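Zedinham: wrist-view renders for pushing and grasping under hard shadows

Data card and README, version 2

Maintained by Loan Sầm and Gus Greenberg. Questions about the loader go to Gus, everything else to Loan.

What is in it

Zedinham is a set of simulated manipulation episodes recorded from a camera mounted on the wrist of a two-finger arm. Each episode has a single block on a flat surface. The arm approaches the block, makes contact or closes on it, and either pushes it or lifts it, depending on the task label. Lighting and stone textures are drawn at random for every episode and then held fixed until it ends.

The set was built to answer one narrow question: how much does a policy trained on evenly lit renders lose when the arm throws its own shadow across the workspace, and how much of the loss comes back if the shadows are in the training data? It is not a general grasping benchmark and the objects are not varied enough to use it as one.

Size

Training: 600 episodes
Validation: 160 episodes
Test: 334 episodes

The test split is larger than the validation split on purpose. It covers texture pairs that never appear in training, and we wanted enough episodes per lighting condition to compare conditions with each other. Test episodes should not be used for picking checkpoints.

There are 11 surface textures and the same number of block textures. Most are stone. A few of the surface textures have cracks or veins with strong contrast, and these are the ones where shadow edges get confused with object edges most often.

Lighting conditions

even: several area lights, almost no visible shadow
single: one directional light, high angle
low: one directional light, low angle, long shadows
mixed: one directional light plus a weak fill

Shadow maps are rendered at a fixed resolution. In single and low you will see stair-stepped edges on the arm's shadow. We left these in. An earlier internal version used soft shadows throughout, and policies trained on it did no better on the hard-shadow test episodes than policies trained on even light alone. We have not tried mixing the two.

Folder layout

episodes/ one folder per episode
episodes/ID/rgb/ color frames
episodes/ID/depth/ depth, 16-bit, millimeters
episodes/ID/state.csv joint positions, gripper opening, end-effector pose
episodes/ID/meta.json task, lighting, textures, seed
splits/ plain text lists of episode IDs
tools/ loader, replay script, metric script

The timestamps in state.csv are simulation time and start at zero in each episode. Color and depth frames share the same index. A state row exists for every frame, plus one extra row at the end for the final pose after the last action. The loader drops that row unless you pass keep_last.

Gripper opening is normalized. Zero is closed and one is fully open. In version 1 it was the other way around for the push task only, which caused a lot of confusion. If you have version 1 files on disk, delete them; the replay script will not warn you.

How the episodes were made

Demonstrations come from a scripted planner with access to the true block pose. The planner picks an approach direction, adds noise to the waypoints, and runs the motion with a simple impedance controller. Episodes where the block left the surface or the arm hit a joint limit were thrown out and drawn again with a new seed. This means failure cases are missing from the training split. Anyone working on recovery behavior will need to generate their own.

Anika Villanueva wrote the planner. Verna Sorensen did the texture work and the lighting sampler. The randomization ranges are in tools/ranges.yaml and were not changed after the test split was frozen in May.

Method in short

The baseline, called Gotden in the code, is a convolutional encoder with a small transformer on top. It takes the last four color frames and the joint state and predicts a chunk of end-effector motions. Depth is not used.

The variant, Montoya, adds one auxiliary output. For each image patch it predicts whether the patch is in direct light, in shadow cast by the arm or gripper, or in shadow cast by something else. The labels for this come from the renderer and are free. At test time the extra output is ignored. Nothing else differs between the two, including the number of training steps.

What we found

On even lighting the two models are close enough that we would not claim a difference. On single and low, Montoya is better on both tasks, and the gap is wider for pushing than for lifting. On mixed it is better for pushing only.

The most common error in Gotden is stopping early. The fingers come down toward the dark edge of a shadow and the policy behaves as if it has reached the block. This happens mostly when the block is dark and the shadow runs up to its base. The second most common error is an approach that drifts sideways along a shadow boundary. Montoya makes the first error much less often. It makes the second one at nearly the same rate, and we do not have a good explanation for that.

We also trained Gotden with the lighting label given as an input. This did not help. Knowing that the light is low does not tell the model where in the image the shadow falls.

Per-seed results are written to results/ by the metric script. Please report all seeds if you compare against these numbers. Latrice Castellanos reran the full table from a clean checkout and found one mistake in the success check for lifting, where a block resting on a fingertip was counted as lifted. The check now requires contact with both fingers. The tables in the repository are from after the fix.

Known problems

Some wrist views look past the edge of the block so closely that its top face renders almost black. The depth channel is still correct there.

The shadow labels are computed per pixel and then pooled to patches by majority. Patches on a boundary are noisy. We tried leaving them out of the loss and it made little difference.

Texture scale is not physical. Veins and cracks on the same stone may look larger on the surface than on the block.

The gripper covers part of the view in many frames. If you crop the images, check that the fingertips are still inside the crop, or pushing performance drops sharply.

No real robot data is included, and we have made no transfer tests. The Pranddale arm model in the simulator has simplified collision shapes at the wrist, so contact forces near the mount should not be trusted.

Running it

Install the requirements, download the archive, and unpack it next to tools/. Then:

python tools/check.py --root episodes
python tools/replay.py --id ID --speed 1
python tools/score.py --split test --policy PATH

The check script compares file hashes and takes a while on a slow disk. The replay script needs a display. On a machine without one, use --save to write a video file. Scoring runs the policy in the simulator from the stored seeds, so it needs the simulator version pinned in the requirements file. A newer version will run, but it samples contact points differently and the scores will not match.

License and citation

The data and textures may be used for research and teaching with attribution. The code has its own license file in tools/. A citation entry is in cite.bib. Please give the version number along with the name, as scores from versions 1 and 2 are not comparable.

Sample frame
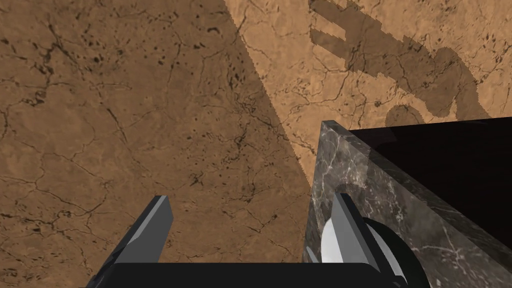 Wrist view: open gripper at a dark gray marble block, with the arm's shadow on the lit part of the surface.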